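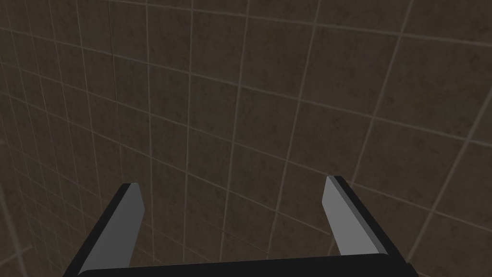 How many demos per task before a first training run makes sense?

40 per task, and go up to 74 if the success rate is still bad. Past that the policy barely moved for us on Anen.

Sorry for the short answers, running between things. Rest of Vlasta's list:

1. Idle arm. Keep it still and fingers up, same place each time. If it drifts the policy learns the drift. Cost us most of June to find that.

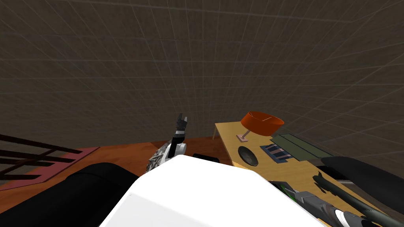 2. Layout. Shuffle the tabletop every 5 episodes, and do it from the script. By hand everyone ends up putting stuff in the same spots. Lamp can stay at the back for now, I'd like a seperate batch with it moved.

3. Approach. Slow down near small things. For the spoon we want the right gripper low over the table by the bowl, then a pause, then close. Operators skip the pause. Please dont. 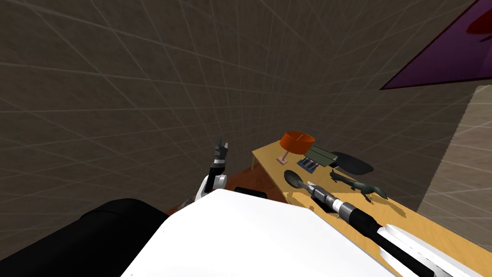 Jouko Harju

PS, forgot the failures question. Keep them, but tag them. Grositby drops anything over 2000 steps with no warning, so trim the dead time at the start first or you lose good ones too. Head view and wrist view both go in teh same episode folder.

Also check the start pose before you hit record:
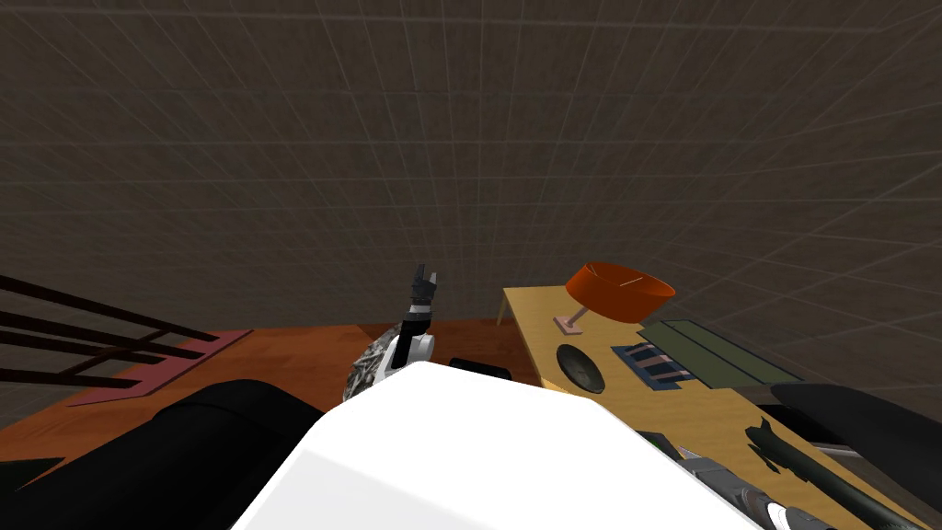
Start pose, left fingers up, lamp at back of table

On April 25, 2019, Vlasta Vaněk wrote:
> Hi all, setting up teleop collection in Workitz for the table tasks.
> How many demos before we train? What should the arm we're not
> using do? And do failed tries get deleted or kept? Would like to
> start with the spoon.
> Vlasta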